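Flustura folding and bedding work: progress report to the Naidu fund
Prepared by Ekaette Nwankwo, 2018-08-24
Covers the period since the June report

1. Where we are

The short answer is that the work is moving, and I am less sure than I was in June that it is moving towards what we promised. The application said we would have a settled way of folding large and awkward cloth by the end of the second stage. We have a way. I would not call it settled. Gopinath Rodrigues is more hopeful than I am and has asked me to say so.

The second stage was planned for 16 weeks. We are five weeks from the end of it. Spending is in line with the budget, mostly because the new shelving from Starard has not been delivered and so has not been paid for.

2. What has been done

The written method for pillowcases and hand towels is finished and has been tried by people who had no part in writing it. They followed it without much help. I take some comfort from that, though small flat rectangles were always going to be the easy part of this grant.

Larger and softer pieces are another matter. The draft method, written by Padmavathi Salian, says to find two corners, draw the cloth out between them and lay it down before any fold is made. On paper this reads well. In practice finding the corners takes up most of the effort, and the draft gives it one line. I have asked for that line to become a page.

We have also been comparing surfaces. A mattress has give in it, and a cloth drawn across it tends to bring the sheet along too. A sheet on a hard floor stays flatter but creeps when people lean on it. Padmavathi prefers the bed – I think the floor deserves a longer trial before we write anything down.

The blue cloth work, from the large hall:
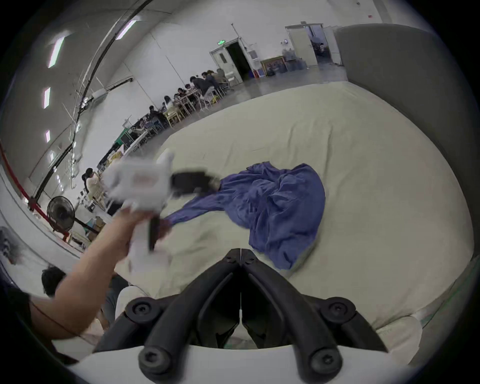
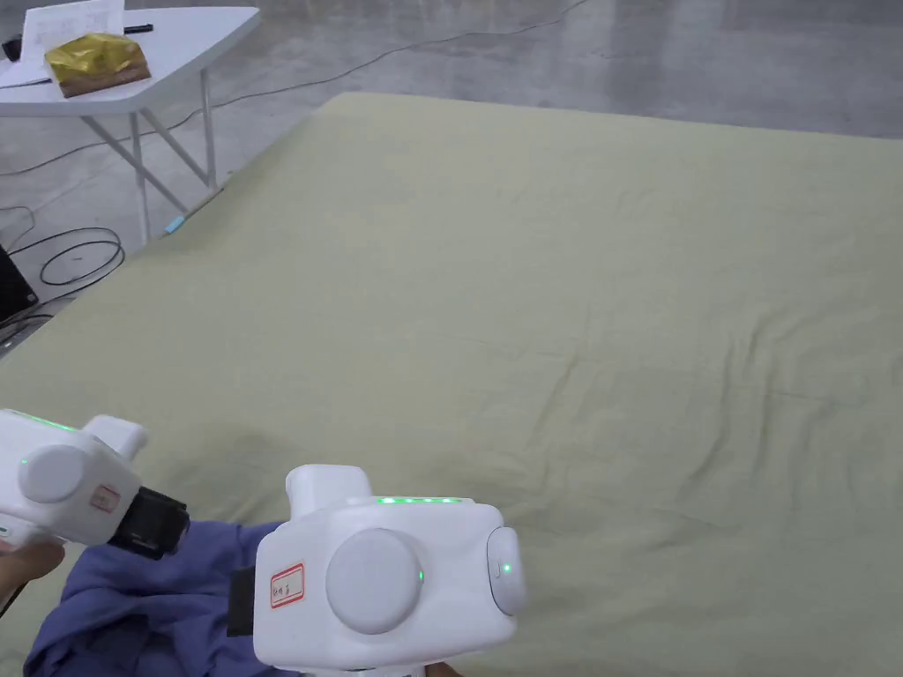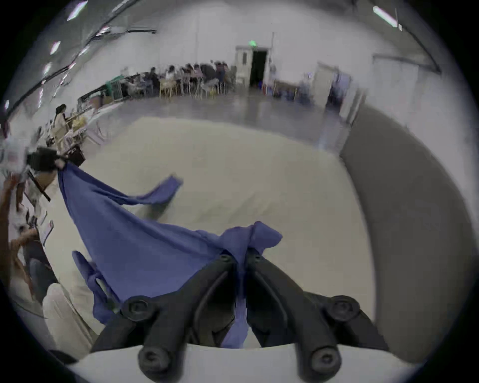 Blue cloth being handled over a pale covering or surface, held in grippers.

Léonie Texier has read the session notes and thinks we are asking the wrong question. Her view is that a fold should be judged by how it sits on a shelf a day later, and that neatness at the moment of folding tells us little. I agree with the second half. I don't see how we test the first half without the shelving.

3. What has not been done

The 52 session notes are all in, but they were written by different hands and do not use the same words. "Flat", "smooth" and "laid out" may mean one thing or three. Revathi Gowda is going through them with a short word list. Until she finishes, I would ask the fund not to rely on the summary table we sent in June, which looks tidier than the notes behind it.

The fitted sheet method has not been started. I said in June that it would be. The honest position is that we do not have a draft worth trying, and I would sooner report that than send you a poor one.

The guide for Budeo, who have agreed to print the finished sheets, is held up by both of these.

4. Money and requests

We are not asking for more. We do ask to move the unspent shelving line into the next quarter, and to drop the public demonstration from this stage. I was never convinced by the demonstration. A fold done well once in front of visitors proves very little, and preparing for it would take two weeks we need for the notes.

5. Before the next report

Revathi's word list applied to every session note.
Corner-finding written up properly and tried by people new to it.
A floor trial with the same cloths used on the bed.
A decision on fitted sheets, which may be a decision to leave them out.

Padmavathi will send the revised draft separately. Questions on spending should come to me.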